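Capital Request, Revision 5

Share (14) | Comments (2)

15 July 2019

The request form had a field for the name of the equipment and a field for its purpose. Under name, Corina Schnyder typed "Pringle, second unit." Under purpose she typed "Desktop teardown, connectors and drives," then deleted the word "drives" and saved the draft.
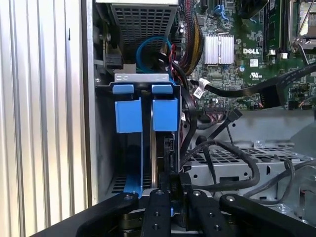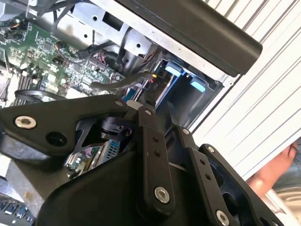

Wenceslao Saavedra

The first unit had been bought out of the April budget at Drelta, before Corina was moved to planning. It was a single arm with a two-finger gripper. It pulled cables. The purchase file said it would process a desktop computer in 14 minutes, measured from open case to bare chassis. The file did not say who had measured this.

She took a chair down to the bench and timed it herself for a week. The results went into a sheet with four columns: case model, step, seconds, hand. The last column recorded whether a person had touched the machine during the step. She had expected to leave it mostly blank.

On the second day the operator, a man named Pell, asked what the column was for.

"Labor," she said.

"I hold the side panel sometimes."

"How often is sometimes?"

He thought about it. "When it moves."

She wrote that down. Power leads were the slow part. The gripper could close on a connector well enough, but a latch on the wrong side meant a second approach, and a second approach meant backing out past whatever cable had fallen into the gap. Motherboard plugs took longest. Fan plugs were quick. Drives on colored release tabs were quick if the tabs were clean, and she added a fifth column for dirt.

By Friday she had 508 rows. The average case took 31 minutes. Without Pell's hand it could not be averaged, because several cases had no end time.

The vendor was a firm called Skulness, which sold the arm, the gripper, the bench mount and a yearly support plan. Their quote for a second unit came with a discount that expired at the end of the month. It also listed a software option under the name Barkedness. The description read "improved handling of soft obstacles." She called and asked whether a cable was a soft obstacle.

"It can be," the salesman said.

"When is it not?"

"When it's under tension."

"They're all plugged in at one end."

There was a pause, and the sound of typing. He said he would send a data sheet. The data sheet gave the weight of the arm and the operating temperature.

Revision 3 of the request asked for a second arm. Revision 4 asked for the software option and no arm. The finance office returned both with the same note: show payback period. She built the payback table on Sunday night at her kitchen table. One arm and one operator came to 31 minutes. Two arms and one operator came to a number she could not defend, as Pell could hold only one panel at a time and the arms would not take turns wanting him. Two arms and two operators paid back in nine years. The arms were rated for six.

She left one row for last. It was a clamp. She had found it in a general supply catalog, a bench clamp with rubber jaws, wide enough for the side panel of a desktop case. It cost less than the shipping on the gripper spares. She entered it, and the payback came out as a fraction of a week. She checked the formula, then checked it again with the clamp at ten times the price.

On Monday she took the table down to the bench. Pell read it standing up, one hand flat on a case.

"So what do I do," he said, "if the clamp does that?"

She had not made a column for it. Behind him the arm had stopped over a connector and was waiting – the amber light on its controller was lit, which meant it had asked for help and been given none.

"You could answer that," she said.

He reached over and moved the cable. The light went green. She looked at her watch out of habit and wrote the seconds on the back of the page.

Revision 5 requested two clamps, one operator retained, software option deferred. In the comments field she put "See attached." The form would not accept a capital request for so small an amount. It told her to use petty cash, and asked if she wished to save the draft.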